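Last updated: 28th June

Hustavach mushroom-head push buttons, panel mount: red, green and yellow

Review by Daranee Chimongkol

I bought these for a small control box on a pillar drill and a dust extractor. The old box used flat buttons that were hard to find with a gloved hand. The seller was Triltivetti, who stock the Hustavach range by colour and let you order single units. I took one each of red, green and yellow. They came in a plain carton with a folded leaflet and no other packing.

Construction

Each unit comes as a head and a base. The head has the coloured cap, a metal ring under it and the collar that goes through the panel. The base is a square block that takes the contact block, in blue plastic with screw terminals. The two halves join with a quarter turn and a small lever. On the green one the lever was stiff and needed a flat screwdriver the first time. The other two turned by hand.

The caps are well moulded. I found no flash on the rim and no sharp edge where the thumb goes. The ring sits square on all three. The blue plastic is the weakest part: it flexes slightly when the terminal screws are done up hard, and I would go gently with a long screwdriver.

Fitting

The leaflet gives a hole size but no drawing of the clearance behind the panel. Allow more depth than you expect. My box had 8 mm to spare with the wiring in place, and a shallower one would not have closed. The fixing nut is plastic and holds well enough on a steel lid. On a thin plastic lid I would add a washer plate behind it.

Spacing needs some thought. The caps are a good deal wider than the bodies, so holes marked out from the bodies alone will leave the caps too close together for fingers. I drilled the lid once, did not like it, and drilled a second.

Wiring

The terminals take ferrules without trouble. The markings on the contact blocks are small, and I went over them with a torch before connecting anything. Check each block with a meter before it goes in. The leaflet shows one contact arrangement, and the red unit I received had the other. Triltivetti exchanged the block without argument, but it cost me 11 days.

In use

The box has been in service since March. Travel is short and firm, and the return is clean. The yellow button, used as a reset, gets the most work and feels the same as it did when fitted. The green has a trace of side play in the collar — noticeable with a fingertip, not with a glove. I compared them with a set from Plirnar, which have a lighter press and better printed terminals but cost 17 pounds more for three.

One caution for anyone ordering by colour. A red cap does not make a switch an emergency stop. If you need a latching one, read the part number and the contact type, and fit it to the wiring rules that apply to your machine.

Verdict

Good heads, adequate contact blocks, poor leaflet. I would buy them again for a steel enclosure of reasonable depth. For a thin plastic box I would pay for the Plirnar set.

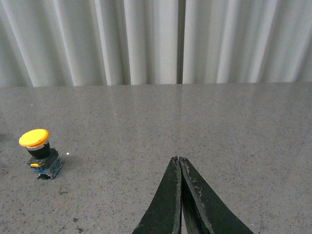
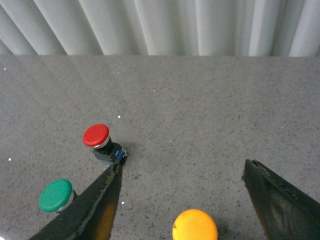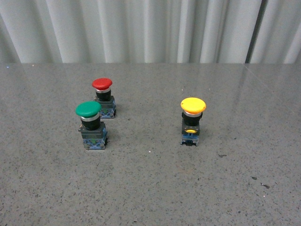 Mushroom-head push buttons on the speckled grey worktop.

Contact: reviews desk | Copyright Yimyam Workshop Notes | Back to top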